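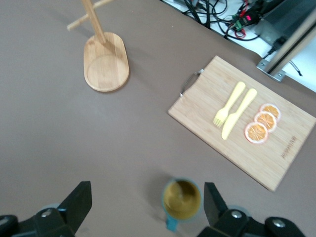 Pisance Kitchen Objects – Data Card

Summary
Pisance documents small household items set out on tabletops: mug trees, cutting boards, forks and knives, and sliced fruit. The collection contains 733 arrangements in 16 groups and is maintained by Karkix.

Labeling
Each item receives one label. Items resting on a board are labeled separately from the board. Overlapping slices are labeled one by one. Brand marks that cannot be read are entered as "illegible."

Known limits
Wooden items are overrepresented – glassware appears in only 9 arrangements.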